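Kirnari Work Table
Section 3: Placing and Leveling the Table

Read this section before you tighten the leg bolts for good. The sheet packed in the box tells you to tighten first and place the table afterward. We tried it that way on two floors and got a rocking table on both.

3.1 Choosing the spot

1. Pick a stretch of plain wall with no heater or floor vent under it.
2. Look along the baseboard. If it sticks out, the back legs will meet it before the tabletop meets the wall. The box claims a "flush fit." Expect a gap.
3. Lay a straight board on the floor where the legs will go. Light showing under the board means you will be using the foot screws, whatever the sales page says about level floors.

NOTE: Wood floors in a pattern, such as herringbone, are poor guides for lining up furniture. The eye follows the zigzag and the table ends up crooked. Measure from the wall at both ends.

3.2 Setting the table down

1. Lift the table with one person at each short end. Do not drag it. The plastic feet are sold as non-marking, and we would not bet a finished floor on that.
2. Lower the back legs first, then the front.
3. Press on each corner in turn. If a corner dips, turn the foot screw on that leg down until the dip is gone. Go a half turn at a time.
4. Tighten all leg bolts with the wrench supplied. If the wrench starts to round off the bolt head, stop and use a better one.

CAUTION: Do not use felt pads together with the foot screws. The pads squash over time and you will be back at step 3.

3.3 Protecting and wiping the top

The white top is described as stain resistant. Coffee left overnight says otherwise. Treat it like any painted surface.

1. Wipe with a soft cloth and plain water. Fold the cloth flat and work from the far end toward you.
2. For marks that stay, add a drop of dish soap and wipe again.
3. Dry the top with a second cloth.

CAUTION: The Derkach polish offered as an add-on left streaks on our table. The Sfeir spray was no worse than water and no better. 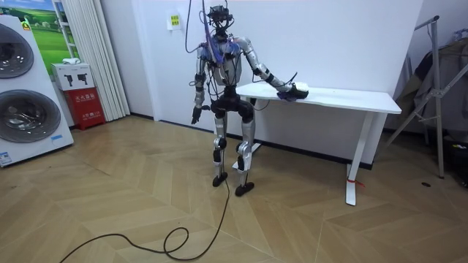 Fig. 3. White table placed against the back wall on a herringbone floor.

3.4 Checking after a week

1. Press on the corners again. New bolts settle, and a table that stood firm on the first day may not now.
2. Retighten any bolt that moves under the wrench.
3. Slide a sheet of paper under each foot. If it passes freely, lower that foot.

NOTE: The Damley wall bracket is listed as optional. Fit it if children use the room. The screws in the bracket kit are short, so check what your wall is made of before trusting them.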